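Folding by hand, for the machine's benefit

Rimham's paired capture grippers try to make garment handling affordable to teach

Cloth remains the awkward customer of domestic and laundry automation. A carton has six faces and keeps them. A T-shirt has no fixed shape, hides its own corners, and changes its outline each time it is touched. Writing rules for it has mostly failed, and the current practice is to record people doing the job with the same kind of fingers the robot will have, then train a policy on the recordings.

Rimham's kit is aimed at labs and integrators who want to make those recordings themselves. It consists of two hand-held grippers, a head-mounted camera, a docking charger and a licence for Prokham, the software that aligns the streams and exports them. The company quotes 700 grams per gripper. The kit does not include an arm. Buyers are expected to fit matching jaws to whatever they already own.

Hala Slaoui, who runs product at Rimham, describes the design brief as "the cheapest hand that still fails like a robot hand". The operator gives up fingertips and most of the wrist's finesse. What is left is two opposed surfaces, an opening width and a pose, and that is what gets logged.

The test task was shirt handling on a sheet-covered surface: find an edge, take two grasp points, lift, tension, lay down. Lifting and tensioning matter most. With the fabric pulled tight between two points, a vision model has a straight line to work from, and everything hanging below it becomes easier to sort into front, back and sleeve.

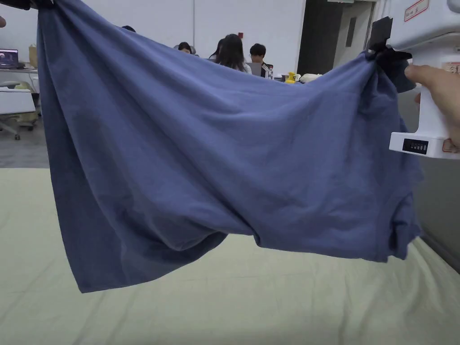
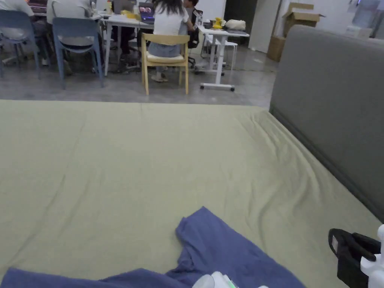
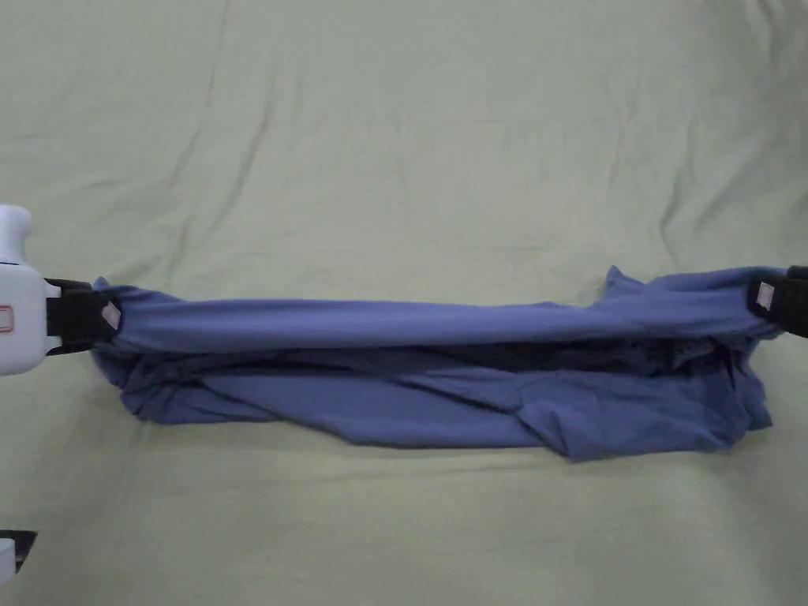

Can the kit be used without a robot on site?
Recording needs only the grippers, the camera and a laptop running Prokham. A robot comes into it at the training and evaluation stage, and several customers send their data to a partner for that part.

In use the grippers are well balanced but bulky. Reaching under a folded hem takes practice, and new operators tend to over-squeeze, which drags the lower layer along with the upper one. Brahim Soliman, a technician at the integrator Filali, puts the learning period at two days for someone who has never held one. His team discards the first day's recordings as a matter of course.

Battery life was adequate. A charge lasted 7 hours of intermittent work, and the swap is quick. Calibration is less pleasant. Prokham asks for a fresh alignment whenever the headset is adjusted, and the prompt is easy to dismiss by accident. Caoimhe Quinlan, who maintains the software, says an automatic check is due in the October release.

The closest competitor is Jomel's glove system, which captures finger motion in more detail and leaves the buyer to work out how to map it onto a two-jaw gripper. For garments that mapping is a real cost – a five-finger pinch and roll has no clean equivalent. Rimham avoids the problem by never recording it.

How much data is enough is less settled. Rimham recommends 3000 demonstrations for a single garment category. Tomás Barros, also at Filali, regards that as a floor for knits and would want more for anything with buttons or a collar.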